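Subject: Re: [blockplay] Board for small blocks, what are you all using?

Hello all,

I've been meaning to answer this one since the first message came through, and then June got away from me the way June does. I'll quote the original, as it has scrolled a long way up by now:

> We have a bag of little colored blocks from Tadetti and they
> slide all over the kitchen table, and the table has a grain
> deep enough to tip the small ones. Does anybody use a board
> under theirs? Plain wood, painted, cork? I'd rather not spend
> a fortune, but I'd like something that looks nice left out.

Plain wood, is my vote, and I'd go for maple if you can find it. We had a painted board for years (a lovely deep red, I was so proud of it) and the red blocks simply vanished on it, and then the paint began to chip at the corners. Maple is pale enough that every color shows up, and it's hard enough that a dropped block doesn't leave much of a dent. Cork I tried once and gave up on in an afternoon, as the tall pieces wobbled.

Mine came from Farniris, out of their offcuts bin, and cost me 149 with the sanding included. I know that isn't nothing! But I'd priced one the same size at Gredis and it was a good deal more, and theirs had a glossy finish that I didn't care for. It's three wide planks joined side by side, and I was worried about the seams at first, thinking a block would catch on them. Run your thumb across before you buy. If you can feel a ridge, ask them to take it down a little more.

For a finish I use the Akgül board oil, two thin coats with a night in between, and wipe off whatever hasn't soaked in. 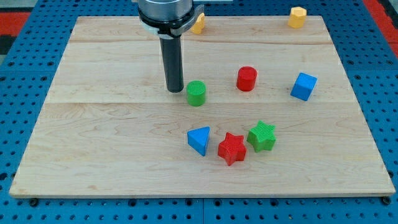 I keep very few blocks out at a time, and the yellow hexagons are the ones I'd never put away, because they stand up nicely on end and the cylinders look so good near them. The rest live in a tin and get swapped in when the mood strikes. If your Tadetti set has hexagons, do try those first.

One more thing, don't wash the board under the tap. A damp cloth is plenty.

Warmly, and let us know what you settle on,
M.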